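Gullum Gripper Comparison – README

Version of December 2025

Hello, and thank you for downloading this. The files you have here come out of a fairly long stretch of trying two grippers against each other on the same pair of arms, and we have tried to write down the things we would have liked to know ourselves before we started. If you are in a hurry, the folder layout and the known problems are the parts to read first.

What is in it

There are 295 recordings in this release. Each one covers a single attempt at a single task, from the moment the controller was told to start until the operator pressed stop. We kept the failures in, because a gripper comparison without the drops is not much use to anybody. Every recording has video from the head camera, the joint positions of both arms, the commanded and measured opening of each gripper, and a short text note typed by the operator straight afterwards. Some of these notes are very brief, and one or two are a bit grumpy, for which we ask your patience.

The two grippers

Plultance is the multi-fingered one, and it is on the left arm throughout this release. It wraps itself around things nicely and is forgiving if you arrive a little off centre, but it is slower to close, and it needs its zero position set again each time the power has been off. Please do check the calibration file for the session before you trust the finger angles.

Kamath is the two-fingered one, on the right arm. It is quick, simple to command and very easy to reason about when something goes wrong. It likes small things with flat sides and does less well with anything wide and smooth. We grew rather fond of it over the summer, so do bear that in mind when reading the notes!

Both run from the same controller, Flirndale, which we had used since May on an earlier bench set-up. The settings we ended up with are in the config folder, with the older ones kept beside them in case you would like to see how they drifted.

Tasks

The tasks are everyday ones: holding a round tray or dish level with small things on it, picking a small part off a surface, passing an object from one side to the other, and waiting with one hand full while the other moves. The last one sounds dull, and it is a little dull to watch, but it showed us more about grip drift than all the others put together. It is labelled hold_and_reach in the index.
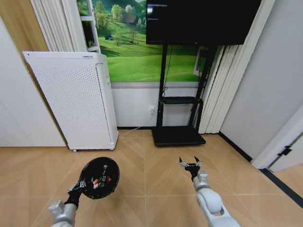

Left: multi-fingered gripper holding a round black disc with small items on it. Right: two-fingered gripper, open and empty.

Folder layout

index.csv – one line per recording, with task, session and outcome
video/ – head camera only
joints/ – both arms, one file per recording
grippers/ – commanded and measured opening, left and right
notes/ – the operators' text notes, spelling left alone
config/ – Flirndale settings, current and old

Known problems

The clock on the video and the clock on the joint files do not quite agree in the early sessions. The offset is given in the index, and we suggest applying it before anything else. In a few recordings the measured opening for Plultance sticks at its last value for a moment after a fast close – these are marked with stuck in the flags column, though we may well have missed one.

Please don't read the outcome column as a straight contest between the grippers. They sit on different arms and were mostly given different jobs, and we would need to swap them over and run the lot again to say anything firmer. That is next on our list, once the spare mounting plate has been made.

Using the files

You are welcome to use the recordings for research and teaching. If you publish something with them, please mention the Gullum Gripper Comparison and the version month, and if you find a mistake, open an issue with the recording name in the title so that we can find it again.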